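Keeping Balance While Two Hands Do Different Work: A Task Layer for a Humanoid Robot

Student project report, Skikisia group
Author: Ama Gyamfi

1. Introduction

In many household tasks a person holds something in one hand and does something else with the other. For a humanoid robot this is harder than it sounds. The object in the first hand pulls on the body, and the motion of the second hand moves the center of mass in another direction. If the controller plans each arm alone, the two plans can both be correct and the robot can still lose its balance.

The aim of my project was to write a software layer between the task planner and the whole-body controller. I call this layer Fovness. It receives two hand goals at the same time, checks if they can be reached together, and sends one common reference to the controller. I did not change the low-level joint control, and I did not train any new perception model.

2. Previous work in our group

The whole-body controller in our group is called Stougaard. It was written before I joined, and it solves a small optimization problem in every control cycle. It takes a list of tasks with weights, for example "keep the torso upright" or "move the right hand to this pose". It works well when the list is short and does not contain conflicts. When two tasks disagree, it finds a compromise, and the compromise is sometimes a pose that no one wanted. In my first weeks I saw the robot lean far forward in simulation only to bring the hand two centimeters closer to the goal.

The planner, Irkden, works with symbols. It gives steps such as "hold bucket" and "place hand on top surface". It has no knowledge of mass or balance. Between these two programs there was only a script with fixed waypoints, and every new task needed a new script.

3. Method

3.1 Load estimate

Fovness keeps one value for each hand, which is the estimated external force at the wrist. I compute it from the joint torques after subtracting the model of the arm. The raw value is noisy, so I use a low-pass filter and I only update the estimate when the arm is slow. For a hanging object I assume that the force points straight down. This assumption is wrong when the object swings, and I come back to this in section 5.

3.2 Checking the two goals together

Before a motion starts, the layer samples 60 poses along the path of the moving hand. For each pose it solves the inverse kinematics for the full body and tests if the center of mass, with the load included, stays inside the support area with a margin. If one sample fails, Fovness first tries to move the holding hand closer to the body. If this does not help, it asks Irkden for a step to a new standing position.

3.3 Priority of the hands

I give each hand a role, "hold" or "reach". The holding hand must keep the gripper orientation inside a small cone, so that an open container is not tipped. Its position is free inside a box beside the leg. The reaching hand must follow its position goal, but its orientation is loose until the last part of the path. When I gave both hands the same strict goals, the optimizer often did not converge within the allowed 4 milliseconds. With the roles it is much faster, because many of the constraints became ranges.

4. Test on the robot

The main test task was chosen to use both roles. The robot holds a plastic bucket at the rim with the gripper on one arm, and extends the other arm to the top of a tall air purifier. The bucket has to stay off the floor and upright. The height of the purifier is useful for the test, because the raised arm makes the balance problem more visible than a goal at table height.
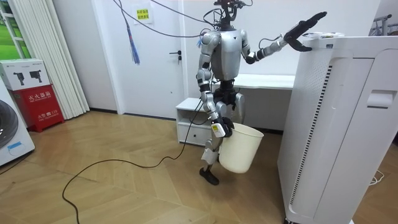

Figure 1. Two-hand task: the bucket is held beside the leg while the other hand reaches the top edge of the air purifier.

All software ran on an external computer. The reach goal was given by hand in the robot's coordinate frame, so errors from object detection are not part of the results. I first ran the task 400 times in simulation with random start positions and random load. Fovness accepted 318 of these cases without asking for a new standing position. In the other cases it asked for a step, and most of these requests were reasonable when I looked at the poses afterwards. A few were too careful: the support area in my model is smaller than the real foot.

On the real robot I made far fewer runs, and I do not want to report a success rate from them. The order of the logs was the same as in simulation: load estimate, path check, small correction of the holding arm, reach.

5. Problems found

The largest problem was the swinging load. When the robot shifts its weight, the bucket begins to swing, and the filter reads this as a change of mass. The check then runs with a wrong load and can reject a good path. As a simple solution I freeze the estimate during the reach. A better solution would be a pendulum model for each hanging object.

The second problem was contact at the end of the reach. The controller has no contact task for the hand, so it continues to push until the position error is small. I added a limit on the wrist force, and the motion stops when the limit is passed. The limit is set by hand and it depends on the speed.

The third problem was time. I lost almost all of June on a sign error in the torque model of the shoulder. It gave correct values when the arm was hanging and wrong values when it was raised. I should have written a test with several arm poses at the beginning. This test is now in the repository and runs at each commit.

6. Next steps

The role idea should be extended to cases where the roles change during the task, for example when the bucket is passed from one hand to the other. At the moment Fovness must stop and plan again from zero. I would also like to connect the detection module, so that the goal on the top surface does not have to be typed in. The configuration files for the test task are stored together with the simulation logs, and the README explains how to repeat the simulated runs.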